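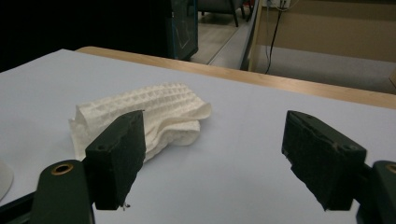
White waffle cloth on the table, bunched up

Waffle cloths gone stiff and a little yellow, can they be saved?
Posted by Glykeria Theodorakopoulos, March 2024

Hello all. I bought a set of white waffle cloths for the kitchen last November and I use them for drying glasses and wiping the table. In the beginning they were very soft and took up water immediately. Now they push the water from one side to the other, and some of them have a color more like cream than white. I wash at 60 degrees with normal powder and a softener. When I put one down it stays bunched up like a sausage and I must pull it flat with both hands.

I keep them beside a big white container, the round type, and I was thinking to store them inside it with a lid. 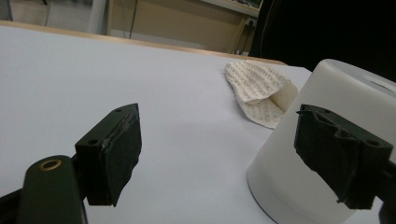

But I am afraid they will smell if they are closed in. Does somebody have experience with this? I do not want to use chlorine, my skin does not like it.

Petronella Zwane
The softener is your problem. It leaves a layer on the cotton and then the little squares cannot drink the water anymore. Stop using it completely. Wash the cloths two times with half of the powder and a cup of white vinegar in the softener drawer, then do one extra rinse. Mine came back after the second wash. For the yellow color I soak overnight in warm water with oxygen bleach (no chlorine in it) – I use the one from Lirby, but any will do. Shake them well while they are wet and dry them flat or on a line. Waffle always shrinks some, so do not expect the same size as on the first day.
About the container: fine, if the cloths are fully dry. I leave the lid off for one day first.

Riaan Nkosi
just buy new ones, they are cheap

Sohail Soomro
I agree with Petronella about the softener. Please check also how hard your water is. In Tamside we have very hard water and all my towels became like cardboard until I put more powder, so half powder was not good for me. Try with one cloth before you do the whole set.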